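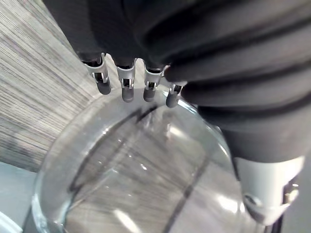
A clear glass bowl, the kind Grażyna Ziółkowski recommends for soaking.

Grażyna Ziółkowski has washed other people's linen for most of her life. She started in her aunt's laundry in Lorkar, later she had her own shop, and now she repairs and cleans old tablecloths, christening gowns and curtains which come to her by mail. I met her in April, in the kitchen where she does the first part of every job. She made tea, and then she did not drink it, because she was talking.

Her first subject was soap. "People use too much," she said. "They think if the cloth is very old it must need very much soap. The cloth is tired. It needs water, and it needs time."

She soaks small pieces in a glass bowl, because in glass she can see the color of the water. When it becomes yellow she changes it. One collar from a wedding dress needed two days of this. "I changed the water before breakfast, after breakfast, before bed. My husband asked me if the collar wants also a story."

The big work of her career was for the Hotel Cloutier, which closed and sold everything. A dealer bought the linen and asked her to make it ready for sale. There were 483 napkins, and she remembers this number because she was paid for each one. Many had rust from pins. She treated the rust with lemon juice and salt, then rinsed until her hands hurt. "I should have asked for more money," she said. "I was 26 years younger and I was polite." 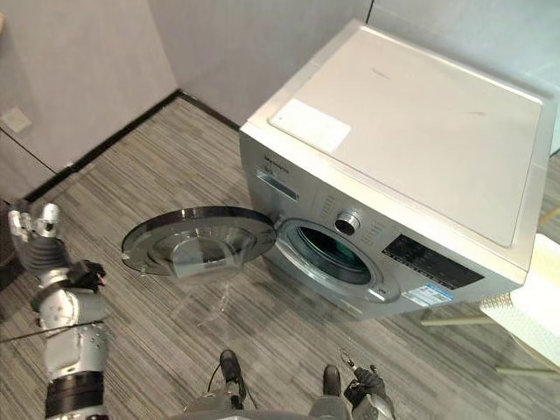 A silver front-loading washing machine, seen from above.

I expected her to be against machines, but she is not. Cotton sheets, kitchen towels and strong linen go into the drum, inside a closed bag if they have fringe. She chooses a gentle program and a low spin. Lace she washes only by hand, also when the owner tells her it is new lace and can survive. "The owner is not there when it comes out in two pieces."

She has an opinion about stain products too. For years she bought a powder called Fastano, and she still speaks of it like a friend who moved away. The powder that replaced it, Prevus, she tried on a test cloth and gave to her neighbor.

Drying is where most damage happens, she told me. Wet linen is heavy, and if you hang it by two corners the threads carry all this weight. She lays each piece flat on a white towel and moves the edges with her fingers until they are straight. For a round tablecloth this takes half an afternoon. Ironing comes when the cloth is still a little damp, from the back side, with another cloth between.

I asked what she charges now. For a christening gown it is 300, and 256 if the customer agrees to wait until winter, when she has fewer orders. She does not know anymore how she decided on 256 – it was in an old notebook and she kept it.

Before I left she showed me a pillowcase with a burn mark in the shape of an iron. It was her own, from her first month in the shop. She tried many things on it and the mark is still brown. She sleeps on it in summer.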